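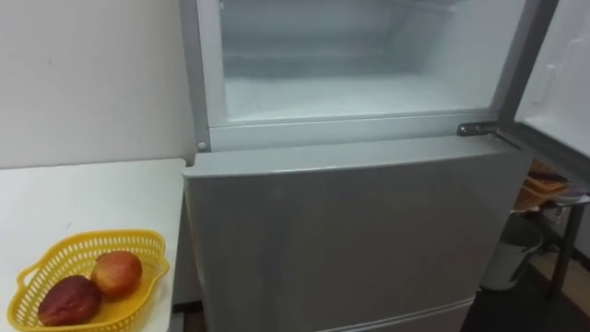 冷冻室门“已关闭”误报的排查与修复

适用对象：用移动底盘加单臂做开关冰箱任务的人，技能层用的是Skilel，或者任何一种由策略自己宣布“任务完成”的框架。下面的步骤来自我们在Bunham厨房工位上的一次故障处理，底盘和臂是Tsuchiya的，集成是Mendent做的。换别家的硬件，参数要自己重新量，顺序可以照搬。

先把结论里最不中听的一条放在前面：在你用独立手段量过门缝之前，日志里的success这个词没有任何含义。我知道很多人的看板上这一栏是绿的，我们的也绿了很久。

一、故障是什么样子

任务本身很简单。机器人打开上面的冷冻室门，做一次取放，再把门推回去，然后离开。技能返回success，底盘退出，下一个任务开始。

某天早上来的人发现冷冻室内壁结了霜，门虚掩着，密封条没有贴上。前一晚的日志里，最后一个关门任务是成功的。再往前翻，每一个关门任务都是成功的。

当时的第一反应是有人半夜开过冰箱。这个解释很舒服，把机器人整个摘了出去，所以我们在上面浪费了好几天。Malathi Chacko最后把门用纸胶带封了一道，让机器人在胶带撤掉之后再跑，旁边坐着人看。结果不用等到半夜，下午就看到了：门推到位，弹回来一点，停住，系统报成功。

十月我们专门做了一轮测试。上报成功的关门动作一共70次，逐次用塞片量门缝，真正关严的是57次。剩下的全是假成功。没有一次是系统自己发现的。

如果你现在手上的数字是“成功率接近百分之百”，请先问一句，这个成功是谁判的。

二、动手之前

关门听起来不像危险动作，所以大家容易站得太近。门边、铰链侧、门和旁边桌子之间，都是能夹手的地方。下面几条请照做：

冰箱里的东西先清走。排查期间门会反复开，温度靠不住，里面放过的食物不要再吃。贴一张纸写清楚，别指望口头通知。

急停按钮放在观察者手边，观察者和操作员分开，两个人。操作员盯屏幕的时候看不到门。

把关门推力的上限调低再开始，宁可一开始关不上。我们见过有人一上来就调高，理由是“反正是推力不够”，结果门没关严，冰箱整体往后挪了一截，后面所有的位姿都不对了。

在冰箱底脚和地板的交界处贴胶带做记号，桌子腿、底盘停车点也各贴一份。排查过程中你会无数次怀疑有什么东西动过，有记号就能直接看。

伸手进冷冻室，或者手要越过门的转动范围之前，按急停。软件里的“暂停”不算。我们那一版的暂停会保持位置控制，手臂还是带电的，碰一下门它会较劲。

还有，铰链和螺丝先看一眼。门要是本来就下垂，或者铰链已经松了，后面的步骤会全部白做。用手开关几次，感觉一下它在哪个角度开始有自己往回吸的劲，哪个角度没有。这个手感后面有用。

三、第一步：用手动关门建立基线

很多排查一开始就打开代码。先别急。

机器人断使能，停远一点。人用一根手指推门，速度尽量接近机器人。记录两件事：门在什么位置会自己吸上；推到底松手之后，它会不会弹。

冷冻室的门有一个烦人的特性。里面冷空气收缩，刚关上又马上开，会觉得门被吸住；反过来，刚猛地推上的一瞬间，里面的空气来不及排出去，会把门顶回来一点。密封条上如果有霜，或者有一小块冻住的包装袋碎片，弹回的量更大。Noboru Katayama拿一张打印纸沿着密封条一圈一圈地夹，夹住抽一下，有阻力就是贴合，没有阻力就是漏。方法土，但比当时我们任何一路传感器都可信。

纸条要夹四边，别只夹把手那一侧。铰链侧漏的话，多半是密封条或铰链本身的毛病，机器人再努力也没用，先修冰箱。

基线没问题，再往下走。基线就有问题的，请停在这里。我知道有人会说“先跑着看看”，我不建议，你会得到一堆说不清归谁的数据。

四、第二步：装一个和机器人没有关系的判据

这一步最容易被跳过。理由通常是“机器人身上已经有那么多传感器了”。

问题恰恰在这里。技能说成功，依据的是自己的相机和自己的关节力矩；你再用同一路相机去复核，等于让它给自己改卷子。要找一个它够不着、也读不到的东西。

可选的做法：

塞片或纸条，人工量。慢，但是最硬的证据。测试规模不大的时候就用它。

干簧管加磁铁，贴在门和门框上。便宜，装起来快。缺点是动作距离太宽，门还虚掩着它就闭合了，买回来要自己试，把磁铁挪到刚好能分辨贴合与虚掩的位置。我们第一次装的时候没试，它和机器人的结论完全一致，Mendent那边的工程师很高兴，说明“系统没有问题”。后来才知道两边一起错了。

舱内温度记录。能发现整夜没关严，发现不了几分钟的虚掩。适合做长期兜底。

冰箱自己的门开关信号。听起来最理想。门框上常常有个小圆钮，有的机型那是门灯开关，有的机型那只是缓冲垫，按了什么都不会发生。先查机型资料或者手按着试，再决定要不要引线。就算真是开关，它的触发位置也是为灯设计的，灯灭和密封条贴合之间可以差出一段行程。用它之前，照干簧管的办法标一遍。另外，引线要动冰箱的电，没有资质的人不要拆。

我们最后用的是塞片做标定，干簧管做日常。每次改动之后重新用塞片抽查。

五、第三步：把“成功”拆开看

装好独立判据以后，打开技能的终止条件。Skilel里这部分分散在两个地方，一个是策略网络输出的完成标志，另一个是外层包装的超时和力阈值。文档只写了前一个。后一个是Natsumi Ueda翻配置文件翻出来的，默认值，没有注释。

把每次任务的这几个时间点对齐到同一个时钟上：

手指或推杆接触门的时刻；
关节力矩第一次越过阈值的时刻；
完成标志置位的时刻；
手臂开始后撤的时刻；
独立判据显示闭合的时刻，以及它有没有再次断开。

对齐时钟这件事要多说一句。相机、控制器和外接的干簧管如果各有各的时间，画出来的先后顺序没有意义。我们一开始的图上，门在手臂碰到它之前就关了，居然还有人试着解释。

对齐以后，假成功基本落进下面这几种样子。

第一种：力矩越过阈值，标志置位，手臂立刻后撤，门随后弹开。这是最常见的。门碰到密封条的那一下有反力，阈值把它当成了“到底”。

第二种：力矩没有越过阈值，标志照样置位。这说明完成是视觉判的。门从正前方看已经和箱体平了，差的那点缝，在它的相机里可能就是一两个像素。

第三种：门到过底，停住了，但手臂后撤的时候指尖勾到门边，又带开一点。干簧管的曲线上会看到一次短暂的闭合。

第四种：底盘自己退了。推门的反力全由底盘承受，地面一滑，门得到的行程就短了。关节编码器看上去一切正常，因为它们量的是手臂相对于底盘的位置。

请先分类，再改东西。我们一开始没有分类就提高了力阈值，第一种变少了，第四种变多了，总数几乎没动，白忙一场，还让人误以为力阈值和故障无关。

六、第四步：逐类验证

怀疑第一种，就让手臂在越过阈值后保持不动，人用塞片去量。注意，这时候手臂是带力的，量之前先确认保持力在安全上限内，塞片用长柄的，手指不要进门缝。如果保持时门缝已经消失、撤力后又出现，第一种成立。

怀疑第二种，做一个欺骗测试。手动把门虚掩，留将近2毫米的缝，机器人不动，只跑成功判别器，看它给出什么。我们的判别器几乎每次都说关好了。再把房间灯关掉一排、再把冷冻室门前的反光换个方向，答案还会变。银灰色的门板是很差的目标，表面有柔和的反光，上面的手印都能改变边缘检测的结果。供应商给的判别器准确率是在什么门上测的，可以去问。我们问了，回复是“多种家用场景”。再问门缝的分布，没有回复。

怀疑第三种，把后撤改成先沿门面法线方向慢慢离开，再走原来的路径，别的都不动。第三种如果消失，就是它。注意每次只改一处。

怀疑第四种，看地上的胶带。要是嫌不够精确，在底盘侧面夹一个百分表，顶着固定的桌腿。桌子本身要是会动，换个东西顶。我们那张桌子紧贴冰箱左侧，冰箱一动它也跟着晃，拿它当基准是不行的，Daichi Nagano第一天量出来的数全部作废，就是吃了这个亏。

还有一种我不单独列，因为严格说不是机器人的错：门内侧或者冷冻室底面有冰。薄薄一层看着无所谓，积到密封条的位置就会把门撑开。排查期间门老是敞着，湿气进去，霜长得很快，测试自己会制造故障。每一轮之前擦干密封条和它贴合的那一圈，擦过以后过一会儿再测。有些曲线上午好、下午坏，我们曾经认真地讨论过控制器温漂，最后是霜。

七、第五步：修

下面是我们改的，以及我对每一项的保留意见。

1. 到底之后保持，再判断

力矩越过阈值后，手臂以较低的力继续压住门，等2秒，让里面的空气排出去，再后撤。这一项对第一种故障效果最大，代价是节拍变长。有人不愿意，说演示的时候显得笨。那就看你是要演示还是要关门。

保持期间要有独立的力上限和位移上限。任何一个超了就松开并报错。不要写成“超了就再用力一点”，我在别人的代码里见过这种写法，门和箱体之间要是夹着东西，或者夹着手，它就会一直加力。

2. 后撤之后再判断一次

把完成标志从“后撤前”挪到“后撤后”。听起来理所当然，可是Skilel的默认顺序是先宣布完成再后撤，后撤被当成清理动作，不计入任务。于是后撤中发生的一切都没有人负责。

挪动之后，技能的接口会变，上层调度可能因为收到标志变晚而判超时。Mendent第一次给我们的补丁就栽在这里，关门变好了，调度在手臂还没离开门的时候派了下一个任务。还好当时限速，底盘动得慢，观察者按了急停。所以改这一项的时候，上层超时一定要一起看，并且在手臂离开门之前禁止底盘移动，用互锁做，别靠时间估计。

3. 视觉判别只当否决票

视觉说没关，就当没关；视觉说关了，不算数。门明显敞着，它是可靠的，这点可以用。用它去分辨贴合和虚掩，我不信，我们的数据也不支持。

有人提议多收集虚掩的样本重新训练。可以做，我不反对，但请把训练完的判别器放到另一台冰箱上，再用塞片去量。在同一扇门、同一盏灯下面涨的分数，先别急着写进报告。

4. 独立判据进回路

干簧管的信号接进来，作为完成的必要条件。接进来以后它就不再独立了，所以塞片抽查要保留。这一点和Mendent争了很久，他们觉得有了硬件信号就可以取消人工抽查。后来磁铁的胶受冷松脱，滑下去一点，信号长期闭合，全靠抽查发现。

信号断线的时候，系统要当作“未关闭”。选常开还是常闭，想清楚断线落在哪一边。拔一次插头验证，别只看原理图。

5. 底盘

推门前让底盘驻车，轮子锁住。锁不住或者还是滑，就改推的位置。推把手那一侧的边缘，力臂长，需要的力小；靠近铰链去推，需要的力大得多，底盘自然后退。我们的策略偏爱推门板中间，大概示教数据里人就是这么推的。固定一个推门的区域，比和策略商量有效。

6. 失败之后怎么办

以前没有失败，所以没有人写过失败处理。现在判据变严了，失败会大量冒出来，必须决定机器人做什么。

我们的规则是重试一次，还不行就停下，手臂收到安全位置，蜂鸣，发消息给值班的人。不要无限重试。门关不上常常是有原因的，里面有东西顶着，密封条夹了袋子，再推多少次也不会改变，只会把东西压坏。

消息里写清楚是哪一条判据没有通过。“任务失败”四个字到了值班的人手机上，等于没发。

八、第六步：复测

复测的条件要和出故障的时候一样坏，或者更坏。刚擦干净的密封条，白天的灯光，清空的冷冻室，底盘刚刚重新定位过，在这种条件下全过，说明不了多少。

我们复测时掺进去这些情况：

门板上故意留手印；
关掉一部分顶灯；
底盘停车点偏一点，在定位允许的误差以内；
刚关上就再开，再关；
冷冻室里放一个纸盒，稍稍顶住门内侧，期望结果是报失败；
拔掉干簧管，期望结果也是报失败。

最后两项经常被漏掉。一套永远报成功的系统，前面几项也能全过。要看它会不会说“不行”。

谁来量门缝也有讲究。量的人不看屏幕，不知道系统报了什么，写完自己的记录再对。Tomomi Ebihara坚持这么做，当时有人嫌麻烦，我也嫌过。后来有一次两边对不上，回看记录才发现，之前不分开的时候，看到屏幕是绿的，塞片卡住一点点就会被当成“应该是量歪了”。

复测记录里请保留原始的判断，改判要写原因。不要在表格里直接覆盖。

九、几个常被拿来解释故障的说法

“门是冰箱的问题。”有时候是，第一步就能排除。做完第一步还这么说的，请他用纸条演示。

“偶发，重启就好了。”重启之后手臂回零，底盘重新定位，前几次确实会好。拿重启后的头几次当证据，和拿演示视频当证据差不多。

“换新版策略就没有了。”我们换过。新版动作更顺，推得更轻，第一种少了一些，第二种反倒多了。终止条件没有动，换什么策略都是同一套人在宣布成功。

“家里人也经常关不严。”这句话是真的。但人会回头看一眼，人也不会在日志里写已关闭，然后让另一个系统据此决定整晚不再检查。

“加个闭门器或者磁吸条。”可以，便宜，也许比前面所有软件改动都管用。要注意磁吸增加了开门的力，开门任务的参数要重新测，别关门修好了，开门又把底盘拽过去。我们没有装，理由是这个工位要模拟没有改造过的厨房。你的工位如果没有这个要求，先试这个。

十、还没弄清楚的

修改之后，假成功在我们的工位上没有再出现过。我不打算写“已解决”。测试量有限，只有一台冰箱、一扇门，下面那扇大门完全没有测过，它重得多，密封条也长得多，保持时间够不够我不知道。

还有一件事没有解释：有几次曲线显示手臂保持期间门是闭合的，后撤干净，没有勾碰，过了一阵子干簧管才断开。冰箱那时正好启动压缩机，振动也许有关系，也许没有。我们现在的办法是离开以后隔一段时间再读一次信号，断开就报警。这只是能发现它，原因没有找到。

Skilel的维护方收到了我们关于终止顺序的报告，状态是“已确认”，默认值目前没有改。用默认配置的，请自己去看那个文件。

附：现场检查单

食物已清走，纸条已贴
急停在观察者手边，按过一次确认有效
冰箱底脚、桌腿、停车点的胶带对得上
铰链无松动，手动关门正常，纸条四边有阻力
密封条擦干，无霜无碎片
干簧管用塞片标过，拔线报未关闭
各路时钟已对齐
推力上限、位移上限已确认，上限触发后是松开
手臂离开门之前底盘不能动，互锁试过
失败重试一次后停止，值班的人收得到消息
夹纸盒测试报失败
量门缝的人看不到屏幕

检查单每次改参数之后重做，包括“只改了一个小数点”的那种。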